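Rechercher sur le site… Rechercher OK

Kit de collecte Ahn de Zosomdale : deux mois à plier du linge par robot interposé

Lundi 10 janvier 2022
Temps de lecture : 7 minutes

Bon, j'ai craqué. Depuis le temps que je râlais contre mes bricolages de caméras qui se décrochent en plein enregistrement, j'ai fini par commander le kit Ahn, chez Zosomdale, 698 euros avec les frais de port. Pour ceux qui débarquent : j'essaie d'apprendre à un robot à s'occuper du linge, et pour ça il me faut des démonstrations, beaucoup de démonstrations, des t-shirts, des serviettes, encore des t-shirts. Le pliage, c'est moi qui le fais à distance, avec les manettes, et le modèle s'entraîne ensuite là-dessus. 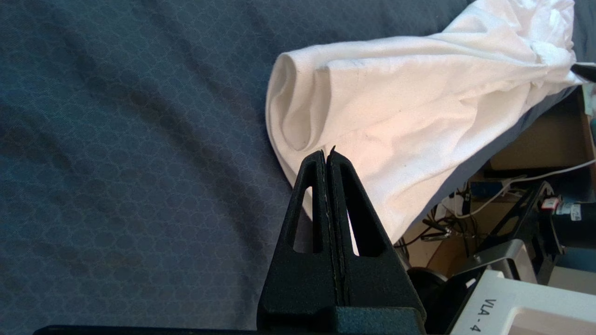
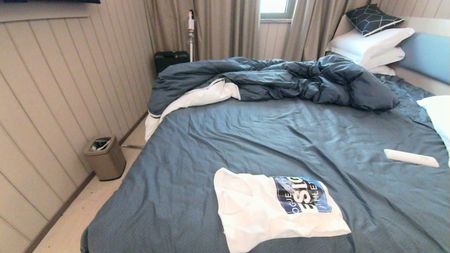
Une vue au poignet, puis une vue en hauteur.

Je précise tout de suite que j'ai payé le kit moi-même et que Zosomdale ne sait même pas que j'existe (enfin si, leur support le sait très bien maintenant, j'y viens). Dans le carton il y a les caméras de poignet avec leurs supports, la caméra de tête, un boîtier de synchronisation, une pédale et une quantité de câbles franchement déraisonnable. Le logiciel d'enregistrement s'appelle Judach et se télécharge à part. Le robot, évidemment, n'est pas compris !

Le montage

Comptez une soirée. La notice annonce une demi-heure et je veux bien rencontrer la personne qui a chronométré ça. Les supports de poignet se vissent bien, rien à redire, mais il faut décider de l'orientation de la caméra avant de serrer et la notice n'en dit pas un mot. La première fois j'avais la pince qui mangeait la moitié de l'image. J'ai tout démonté, reculé d'un cran, incliné un peu plus, et là on voyait enfin le bout des doigts et ce qu'il y a juste devant. C'est le réglage que je garderais si c'était à refaire : les doigts en bas, le tissu au-dessus, et tant pis si on filme aussi un peu de bazar sur les côtés.

Les câbles, par contre… Ils sont trop longs pour un poste fixe et trop raides pour suivre un bras qui tourne. J'ai passé deux soirées à les attacher avec du velcro, à vérifier qu'ils ne tiraient pas en fin de course, à recommencer. Une gaine souple dans la boîte n'aurait pas ruiné le fabricant.

La pédale, ma grande histoire d'amour

Je ne pensais pas écrire un paragraphe entier sur une pédale, mais c'est elle qui a changé mes séances. Un appui pour démarrer l'épisode, un appui pour l'arrêter, un appui long pour le jeter. Avant, je lâchais les manettes pour aller taper au clavier, et chaque enregistrement commençait par deux secondes de robot qui ne fait rien et finissait par trois secondes de robot qui attend que je revienne. Ça paraît bête, sauf que le modèle apprend aussi ça ! J'en ai eu un qui restait planté devant la serviette, très poliment, exactement comme dans mes données.

Avec l'appui long, je jette aussi beaucoup plus volontiers. Je rate un pli, je jette. Le bras cogne, je jette. Attention quand même à ne pas tout jeter : une prise ratée suivie d'une reprise propre, c'est de l'or, parce que le robot va rater des prises lui aussi et qu'il faut bien qu'il ait vu comment on s'en sort. J'ai mis un moment à le comprendre, j'étais dans une phase très maniaque au début.

Judach, le logiciel

Alors là je suis partagé. L'affichage en direct des différentes vues est excellent, fluide, avec un petit bandeau qui passe à l'orange dès qu'une caméra décroche. Les horodatages tiennent la route, j'ai vérifié en filmant un chronomètre avec toutes les caméras à la fois et je n'ai rien trouvé à redire. On peut attacher une consigne écrite à chaque épisode (« plie le t-shirt », « pose la serviette sur la pile ») et la garder d'un enregistrement à l'autre, ce qui évite les fautes de frappe créatives de fin de soirée.

Le tri après coup, en revanche, c'est pénible. Pas de lecture accélérée, pas de raccourci pour passer au suivant, et une fenêtre de confirmation à chaque suppression. Quand on a 400 épisodes à relire, la fenêtre de confirmation, on finit par lui parler. L'export fonctionne, mais il réécrit tout le jeu de données à chaque fois, même si on n'a changé qu'une étiquette. Chez moi ça prend le temps d'un café, puis d'un deuxième café.

Et puis il y a eu le bug. Une séance entière de 100 épisodes enregistrée avec les vues gauche et droite interverties, sans le moindre avertissement, après un simple redémarrage du PC. Je m'en suis rendu compte en lançant l'entraînement, quand le robot s'est mis à refermer la mauvaise pince avec beaucoup d'assurance. Le support a répondu le lendemain avec un script pour remettre les vues dans l'ordre, et ça a marché, je n'ai rien perdu. Mais collez des étiquettes sur vos prises USB et regardez vos images avant chaque séance. Maintenant j'agite un chiffon devant le poignet gauche en premier, toujours le gauche, c'est devenu un rituel.

Et pour le linge, concrètement ?

Le linge est un cauchemar à filmer. Un t-shirt blanc sous une lampe un peu forte, ça devient une tache sans aucun pli visible, et les plis, c'est justement ce que le modèle doit regarder. L'exposition automatique des caméras Ahn s'en tire moyennement : elle se cale sur le fond, donc sur un tissu foncé elle éclaircit tout et le blanc crame. En manuel, aucun souci, il faut juste y penser et refaire le réglage quand la lumière du jour baisse. Je conseille de le noter quelque part, moi j'ai un carnet, il est dans un état lamentable.

L'autre chose que j'aurais aimé savoir plus tôt, c'est qu'il faut changer de décor. Mes premières démonstrations étaient toutes faites au même endroit, même surface, même lampe, et le modèle se débrouillait très bien… à cet endroit-là. Dès qu'on bougeait, plus rien. Depuis, je varie tout ce que je peux : la surface, le désordre autour, la position de départ du vêtement, la façon dont je le lâche en boule. Je ne range plus avant d'enregistrer et c'est de très loin la meilleure excuse que j'aie jamais eue pour ne pas ranger.

J'en suis à presque 900 épisodes gardés et je commence à voir une vraie différence sur les coins. Les manches, c'est encore du grand n'importe quoi. Les cols, on n'en parle pas.

Face à la concurrence

Avant le Ahn, j'avais essayé les supports Modwood, qui coûtent bien moins cher et qui sont vraiment jolis. Pour filmer un poste fixe, ils suffisent largement. Au poignet, ils prennent du jeu au bout de quelques jours, et une caméra qui bouge d'un rien entre deux séances, c'est un jeu de données qui se contredit tout seul. Les supports de Zosomdale n'ont pas bougé depuis le premier jour (j'ai mis un trait de feutre sur chaque vis pour surveiller, les traits sont toujours alignés).

Si vous avez déjà de bonnes caméras, je ne suis pas sûr que le kit complet vaille le coup. La pédale et le boîtier de synchronisation se vendent séparément, et à votre place je commencerais par là.

Ce que j'aime : la pédale, les supports, la synchro, le support client qui répond comme des êtres humains.

Ce que j'aime moins : les câbles, la notice, le tri dans Judach, l'exposition automatique sur tissu blanc.

Ma note : 7/10, et je passe à 8 le jour où ils ajoutent la lecture accélérée. Elle est promise pour mars, je mettrai l'article à jour à ce moment-là.

Commentaires (4)

Visiteur
Merci pour le coup des traits de feutre, je viens de vérifier mes supports et deux vis sur quatre avaient tourné. Ça explique pas mal de choses sur ma dernière semaine.

Visiteur
Tu gardes la même vitesse sur toutes tes démos ? Moi j'accélère sans m'en rendre compte en fin de séance et le modèle fait des gestes brusques, on dirait qu'il est vexé.

L'auteur
Pareil ! Je m'arrête dès que je sens que ça va vite. Des séances courtes, une pause, et je relis les derniers épisodes avant de reprendre.

Visiteur
Pour l'export on peut cocher « incrémental » dans les options avancées, c'est caché tout en bas du deuxième onglet. Par contre il faut relancer Judach après.

Laisser un commentaire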